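okay so I finally quit keeping my whole life in my phone and I have thoughts. thread, because it got long

my notes app had a note called "misc", a note called "misc 2" and a note called "READ THIS ONE". I did not read that one. I opened it last week and it was a parking spot number and the word "vinegar"

so in November I bought a paper planner. it's an Ikari, the plain one with the gray cover, nothing fancy. I'd been through the whole Ledix app thing before that (the reminders, the streaks, the little chime) and I got so good at swiping the chime away that I could do it asleep. pretty sure I did do it asleep

the rule I gave myself was 30 days, one page a day, no going back to fix ugly pages. that last part was hard for me!! I'm the kid who tore out page one of every school notebook when my handwriting went weird

day one I wrote a list so long it ran onto day two. day two I wrote "see yesterday." great start

what helped was Pavithra Rodrigues telling me to cap it. 3 things. if a fourth thing shows up it has to shove one of the others off the page. I argued with her for a whole lunch and then went home and did it, and I hate how much better my evenings got

also: stop writing "taxes." you can't do "taxes." you can do "find the envelope with the receipts in it." my page that day said FIND ENVELOPE in giant letters and I found it before breakfast (it was under the bread machine manual, don't ask)

the other half of this is stuff. the planner was fine, but I'd sit down to do a thing and the stamps would be in one room and the scissors would be in the car. so the small stuff got compartments. I like a see-through box for this, the smoky gray kind with dividers, you can sort of tell what's in there before you open it
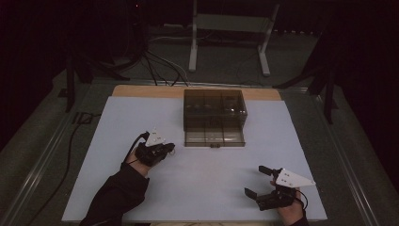
Dilek Ertürk replied that boxes only move the mess indoors, and that she has a drawer full of organizers with nothing in them. she says pick where the scissors live first, use them from there for two weeks, and only then go buy something. okay, fair, and a little rude, and I've got empty organizers too

so I tried it her way with the mail. for two weeks the mail lived on the chair by the door, because that's where it was landing anyway. now there's a tray on that chair. company sits somewhere else

Taner Bayram asked about recurring stuff like rent and the furnace filter. I still use the phone for that! anything that happens on the same date forever can go live in the phone and beep at me. paper is for today

things I tried and dropped: color coding (I forgot what green meant), stickers (cute, expensive, I spent more time picking stickers than calling the dentist), the habit grid in the back. the habit grid made me feel like I was getting graded on water

things I kept: a pen clipped to the cover. leaving it open on the counter at night. writing down the dumb nice thing from the day at the bottom, like "good pear"

I missed a bunch of days in the middle. I had a cold and the pages just say "cold" and then nothing. I left them like that and started again on whatever day it was, and that felt weirdly fine

someone's going to ask about the Gyamfi planner, the one with the goals section up front. Bastien Bodin has it and loves it. I borrowed his for an afternoon and it wanted my five-year vision before it would let me write "buy onions," so, not for me, but he's very happy

anyway the dentist is called, the envelope is found, and I've got one page left before I need to order a refill. it's on tomorrow's list, under onions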